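Dye shed notebook, February 2023

Picking this up from where the last book ran out. Uzma has the old one at her place because she wants to copy out the madder pages, so if anyone goes looking for the alum numbers from before the holidays, ask her.

Weld first. I had 700 grams of dried weld left from the Fendthorpe sack and I've been putting off using it because it's old and I figured the color would be gone. Chopped it, soaked it overnight in the big enamel pot, brought it up slowly the next morning and held it well under a simmer for an hour. The liquor looked like weak tea and I nearly dumped it. Put in a teaspoon of chalk and up came the yellow! I always forget how much weld wants chalk. I write it down every year and every year I stand over the pot sulking until I remember.

Into that went two skeins of the Harnitz worsted, alum mordanted, and one unmordanted skein to see what would happen. What happened is that the unmordanted skein turned the color of old piano keys and stayed there. The other two are a good clear yellow, a bit on the green side. I left one in overnight as the pot cooled and pulled the other after forty minutes, and side by side in daylight I can't tell them apart. Braulio says he can. Braulio also says he can tell which well the water came from, so I've tied a knot in the overnight one and we'll see if he picks it out when the yarn has been washed and dried and shuffled around.

pH before chalk was a hair over 6, after chalk between 8 and 9. The strips are getting old and the colors on the chart don't match anything very well anymore. Need new strips. (Also need: citric acid, string for tags, a thermometer that isn't the jam thermometer.)

Indigo. This is the part I'm annoyed about. The fructose vat we started last month is still sluggish. It has the coppery skin on top and a decent flower, and when I lower a jar in and look at the liquid it's a murky olive, so it's sort of reduced and sort of isn't. Dipped a cotton strip for five minutes, aired it for ten, and got a pale gray blue that mostly rinsed off. Warmed the vat back up to 115 F, added 200 grams of fructose dissolved in hot water, stirred along the wall of the bucket so as not to beat air into it, and left it alone for the afternoon. Second strip was better. Third strip, after supper, was better again, and the liquid had gone more amber than olive. I'm writing this down mainly so that next time I feed the vat BEFORE I waste a morning dipping things in it.

What I think went wrong: we let it get cold. The shed was down near freezing for most of a week and the heat belt on the bucket had come unplugged, or been unplugged, I'm not asking. A fructose vat will sit quietly in the cold and not die, but it takes its time waking up, and I kept stirring it and checking on it, which puts oxygen in, which eats the reduction I was waiting for. So, hands off. Lid on. There's a strip of blue tape on the lid now and it means hands off.
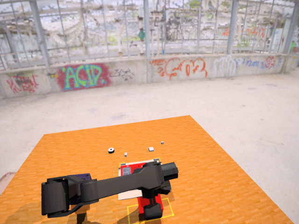
Uzma thinks the lime is the other half of it. Our calcium hydroxide is the same tub we opened two summers ago and it's been sitting with the lid half on, so a fair bit of it has probably turned back to plain chalk. She tested the vat at 9.5 and I'd want it nearer 11 for cotton. I've ordered a fresh tub and in the meantime I added two level spoons of the old stuff and waited. It crept up to 10. Fine for wool if you're quick, still low for cotton. I don't want to keep adding old lime and build up a foot of sludge on the bottom, because then you can't dip anything long without it dragging in the mud.

Now the water. I finally sat down with the readings from the two taps. The outside tap (well) is hard as nails and the kitchen tap goes through the softener. Weld and madder both like the hard water, I'm convinced of it now. The cochineal does not. The cochineal sample done in well water came out a dusty purple, and the same bath made with collected rain gave a proper pinkish red. Same wool, same mordant, same bugs out of the same jar. I've pinned both to the board with the tags facing out so people stop asking me why I'm hauling rain barrels around in the winter.

Speaking of which, the barrel by the east wall has a crack in it. It holds to the second hoop and no higher. Braulio is going to try patching it from the inside, but it has to be empty and dry first, and I don't want to lose what's in there until I've finished the Awan order.

The Awan order, then. They want 3000 grams of yarn total in the three colors we agreed on, and they would like the yellow and the green to look as if they came from the same family. That's easy enough on paper – dye the whole lot yellow and overdye half with indigo – but it means the vat has to behave on the day, and it means the yellow has to be even, because every blotch in the yellow shows up twice as loud once there's blue over it. I did a trial with one of the small skeins: weld first, rinsed, then a single two-minute dip. Came out a lovely leaf green with one streak of lighter green where the tie was too tight. Loosen the ties! Figure-eight ties, four per skein, loose enough to get two fingers through. I've redone all the ties on the yarn that's waiting and my thumbs are not speaking to me.

Dry weight of what's wound and scoured and ready to go is 937 grams. So there's a long way still to go on scouring, and that's the dull part, and I'd be glad of company if anybody wants to come sit in the steam and complain about things. I've been scouring with the plain detergent and a bit of soda ash for the cotton, and detergent alone for the wool. The wool off the Harnitz cones has a lot of spinning oil in it. First rinse comes off the color of dishwater and the second one isn't much better. Three rinses minimum on that one. The skeins Uzma wound from the Usto cones are cleaner and one rinse does it, but they're also slippery and they tangle if you look at them.

Mordanting: I'm sticking with alum at 15 percent of dry weight, no cream of tartar with the weld. I tried a batch with tartar and the yellow came out duller, sort of mustardy, not bad on its own but wrong next to the others. Put it aside for the sample cards. Cold mordanting for several days seems to give me the same depth as an hour of heat, and the yarn feels nicer for it, with less of that squeaky harshness. It does tie up the buckets though, and we never have enough buckets. The white one with the split handle is for mordant only. It says MORDANT on the side in my handwriting, in marker, twice.

Lightfast cards: pulled the set that's been taped to the south window. Madder has hardly moved. Weld has faded a little on the exposed half, less than I expected. The black bean blue I was so proud of last fall is gone, just gone, it's beige. I'm a bit heartbroken and not at all surprised. The onion skin is hanging on and has shifted browner. The walnut looks exactly the same as the day it went up and will probably outlive me. New set going up with the weld from this week, the chalk and no chalk versions, the leaf green, and both cochineals. Uzma has cut the cards and punched them.

Small mishap, for the record. I set the wet madder skein down on the folded dry wool and now the top skein has an orange stripe across it. It's going in the green batch, where I think it'll mostly disappear. If it doesn't, I'm calling it heather and keeping it for socks.

Pot notes. The aluminum stockpot is pitting along the bottom and I don't trust it for cochineal anymore. Fine for scouring. The big stainless one has that baked-on ring from the logwood and I got most of it off with baking soda and a lot of bad language.

To do before I start the next round:
Feed the vat the night before, not the morning of.
Fresh lime, when it comes.
Scour the rest of the Harnitz.
Chop the last of the weld and soak it, chalk at the END.
Find the good scissors.

Vat check just now, before I lock up. Warm, coppery on top, amber underneath, smells sweet and a bit like wet hay. Did one cotton strip, two minutes, and it came up green and turned blue while I was hanging it on the line. I'll rinse it in the morning and staple it to this page.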